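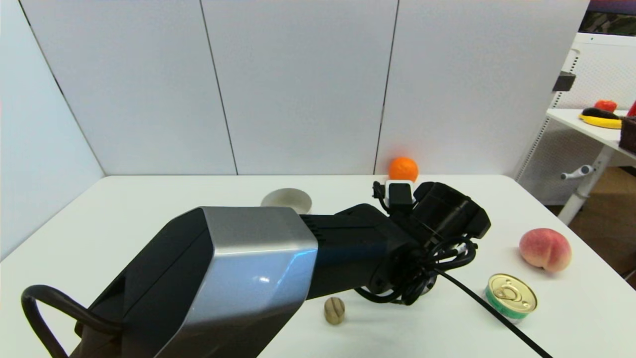
Birberg's night bus is staying, and it will run later

The night bus between Birberg and Iswood has been saved, and from February it will run an hour later than it does now. The last one will leave Birberg market square at 1.15 am, calling at the hospital, the Clododum cinema and all the usual stops along the river road before it turns round at Iswood green.

It is wonderful news for anyone who works late, studies late or simply likes to see the end of a film without checking the clock (and there are plenty of us). The route was due to be dropped at the end of the winter timetable after the operator, Olmedo Coaches, said too few seats were being filled on the late runs. A petition started at the hospital bus shelter collected 788 names, and 136 people wrote to the council separately to explain what the bus meant to them.

Those letters made the difference, according to Hagos Negash, who looks after bus services for the district. "We had the ticket numbers, and they looked poor," he said. "Then the post started arriving. People told us they had been walking home because the last bus went ten minutes before their shift finished. Of course they weren't on it! We were running it at the wrong time."

So the timetable has been pulled apart and put back together. The 11.40 pm and the 12.15 am, which left so close together that one often followed the other down the hill, become a single bus at midnight. The time saved goes into the new 1.15. Drivers will wait up to five minutes at the hospital if a shift is running over, and the fare stays at £2 for a single, whatever the distance.

Ayantu Mamo, a ward assistant who lives at the Iswood end, was one of the first to sign. She has been sharing lifts with two colleagues since the autumn and says she is looking forward to getting her evenings back in order. "I used to read on that bus," she said. "Whole books, over a winter. I know most of the regulars by their coats. I'm so pleased, I really am, and the drivers are lovely, they always look to see if anyone is running."

The stop outside the old dairy moves a few yards up the road, to the side with the street lamp, which residents have been asking for since the pavement was relaid. There will also be a new request stop at Mill Lane. You will need to put your hand out clearly there, as the bend makes it hard for drivers to see who is waiting.

Olmedo Coaches will use one of its smaller vehicles on the route, with space for a wheelchair or two folded pushchairs. Dogs are still welcome. The company has agreed to keep the later service going for a full year before anyone looks at the figures again, and the council is putting in £424 a week towards the cost.

Paper timetables will be at the library, the hospital reception and the Clododum box office before the change comes in. The daytime buses are not affected, and weekly passes already bought will be good on the 1.15 as well.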